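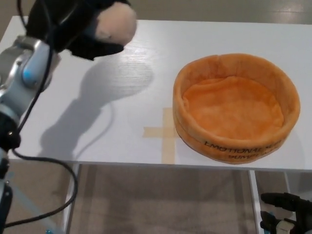
Last updated: Sunday, August 6, 2023

Filed under: Robots & Automation / Hands-On

Okay, thread on the Kadska tabletop arm package, because people keep asking me if they should buy it. Short version: I wouldn't yet.

The pitch is "teach it a chore in an afternoon." The chore in the demo kit is putting a soft thing in a soft bowl. Pink fuzz, orange plush bowl, tape cross on the table. I've met toddlers with a harder syllabus.

Plush is about the kindest thing you can hand a gripper. It squashes, it has no slippery side, and if you squeeze too hard it doesn't care. Show me a wine glass. Show me a wet fork.

Same goes for the tape mark. If the bowl has a home position, I want to know what happens when I shove it a foot to the left. The sales page has 289 words on "adaptability" and not one number for that.

Price: 3000 for the arm and hand, then 2000 a year for the Lurkis software. The second figure is in the FAQ. Scroll down, keep scrolling.

Let the subscription lapse and you keep manual control only. I asked support twice to confirm. Got a link to the FAQ.

Things I do like: the fabric-looking cover on the hand is a good idea, and the setup guide is written by someone who has done the setup.

Things I don't: the cable. It hangs down past the front edge of the table, right where my knees want to be. For this money, clip it to something.

Gutura sells a plainer arm for 1835, no subscription. Uglier app, fewer promises. I'd start there if you only want to learn.

Isaksson says they'll have the Kadska on a rental plan in January. If you're tempted, wait for that and bring your own forks.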